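Subject: Re: [lostprop] Unclaimed bags from vehicles - matching reports to finds
From: Santosh Malhotra
To: lostprop list

Clive Hartley wrote:

> We have the same item logged twice again, once by the caller and once
> by the driver, and the two records never met. Caller said "navy holdall,
> trunk of cab, Sunday night." Driver handed in "blk sports bag" at
> Fothergill on Monday. It sat on the shelf for 19 days. Is anyone matching
> on something better than color and bag type? We are on Baltora, the old
> version, with the free text field.

Clive,

We had this problem at Dutholm and got most of the way out of it. Notes below, in the order we made the changes.

First, stop matching on color. I went through the 2276 vehicle finds in our archive and compared the finder's color with the owner's color for every item that was later claimed. Navy, black, charcoal and dark green are interchangeable at night in the back of a car. We still record color, but the search ignores it unless the clerk ticks a box.

Second, match on the trip. A caller who paid by card has a time on the receipt, and often a vehicle number. A caller who paid cash usually knows the pickup point and can give the time to within half an hour. Put those in their own fields. In the old Baltora you can rename two of the spare fields on the intake form (Setup, then Labels), but you have to do it on each desk machine separately, and the labels revert if someone restores the default form.

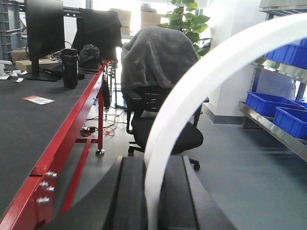
The drop-off point is worth less than you would expect. People leave a bag in the trunk and the driver takes 10 more fares before anyone opens it, so the find location tells you where the driver was at the end of the shift. We log it under "found at" and keep it out of the match.

Third, ask the driver for the shift start and end at hand-in. That gives you a window. The search then becomes: all reports with a pickup time inside the window, same operator, any bag type. On a normal week that returns four or five reports per find, and a clerk can read those in a minute. The clerk then phones the likeliest one and asks for two items inside the bag. Do not read the contents out to the caller first. We had one clerk doing that, and one set of golf shoes went to the wrong man.

Run the search in both directions. Ours used to run only when a find was logged, so a report that came in after the bag was on the shelf matched nothing. I suspect this is what happened with your holdall. Check the time on the caller's record against the hand-in time.

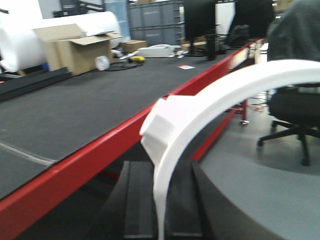 On volume: of the last 1000 vehicle reports, 691 had enough trip detail to use the window search. The rest were mostly airport runs booked by a third party, where the passenger did not know the operator's name. For those we fall back on a contents search, with a short fixed word list (keys, medication, laptop, jewelry, documents, clothing). It is crude, but it beats free text, where we found "jewelry" spelled nine ways.

One caution about the export. Baltora writes times in the desk machine's local format, so if one desk is on a 12 hour clock and another on 24, the evening records sort into the morning. Fix that before you import anything. I did it afterward and had to redo 400 records by hand.

I can send the word list and the intake form to anyone who wants them. The form prints on one side, and drivers will fill it in if it takes less than two minutes - the earlier version ran to two pages and came back mostly blank.
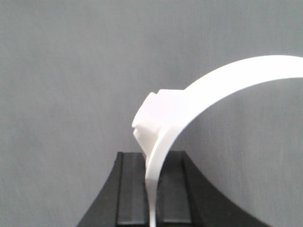
Clive Hartley replied off list and agreed to my posting it: the caller's report came in at 8:40 on Monday and the bag was handed in at 7:15, so it was the one-way search. He has asked for the form, and wants to know if the window search copes with drivers who share a car across two shifts.

It does, if you store the vehicle number as well and take the window from the start of the first shift. Dornero does it that way too, I believe. Their form has a second driver line under the first.

Santosh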